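Buscamos analista de riesgo de liquidez para nuestro equipo de investigación

En Castero llevamos años estudiando cómo se mueve el dinero entre bancos, cámaras de compensación y fondos, y cada vez nos llegan más preguntas de entidades medianas que quieren entender qué pasaría con su tesorería si una contraparte importante se retrasara en un pago. Nos encanta ese trabajo, y como ya no damos abasto (¡bendito problema!), queremos sumar a una persona más al grupo.

Te incorporarías al proyecto Novulitz, que simula los pagos intradía de 106 entidades y que dirige Ye-ji Lim. Somos cinco personas, de formaciones bastante distintas, y tenemos la costumbre de comentar los resultados en voz alta antes de escribirlos, así que conviene que te guste conversar.

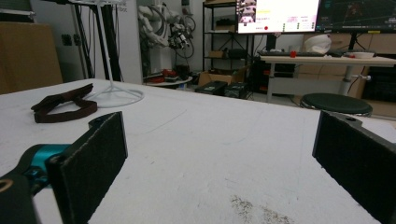 Tu día a día consistiría en preparar datos de pagos, diseñar escenarios de tensión y redactar notas para clientes que no siempre vienen del mundo cuantitativo. Pedimos tres años de experiencia en tesorería, supervisión o consultoría financiera, soltura con Python y un español escrito cuidado. El inglés lo usamos a diario con nuestros compañeros de Georgiou, la firma que revisa los modelos. Si además has trabajado con series de alta frecuencia, cuéntanoslo con calma en la carta, que la leemos entera.

Ofrecemos contrato indefinido, horario flexible con entrada hasta las 10:00 y cuatro semanas de acompañamiento al empezar, durante las cuales no tendrás entregas a tu nombre.

Para presentarte, envía el currículum y una carta de una página desde la sección de empleo de nuestra web, a la atención de Ye-ji Lim. Recibimos candidaturas hasta finales de mayo y contestamos a todas, también a las que no siguen adelante.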